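Prandimdale, el valle de los telares

Llevaba años queriendo ir a las jornadas de puertas abiertas de Prandimdale y por fin me decidí en septiembre. ¡Qué gusto de visita! Se entra por el patio de la antigua hilatura Stestaleo, que sigue en marcha con 35 telares, y el ruido te llega mucho antes que el edificio.

El recorrido dura 2 horas y empieza en el almacén de algodón, que huele a saco y a polvo dulce. Luego se sube a la urdidura -- mi parte favorita, con esos hilos tensos que parecen un arpa enorme -- y se acaba en la sala de acabados, donde te dejan tocar todo lo que quieras. Toqué un lino de Clonholm tan fino que casi me lo llevo puesto (47 el metro, así que no). También pasamos por el taller El Sherbiny, que tiñe con índigo y rubia en unas tinas hondas, y allí nos habríamos quedado la tarde entera.

Al final hay una mesa de retales para comparar el tejido crudo con el lavado. El tejido blanco se arruga con solo mirarlo, pero tiene una caída preciosa y para camisas de verano no lo cambio por nada.
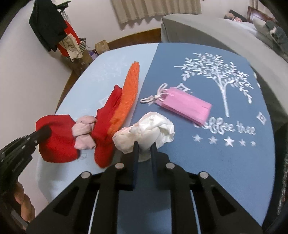 Maite comenta que ella fue en primavera y que la urdidura estaba cerrada, que conviene llamar antes y pedir el turno de las diez, cuando funcionan todos los telares. Tomo nota, porque pienso volver. El autobús de vuelta sale de la plaza, al lado de la panadería, y va bastante lleno.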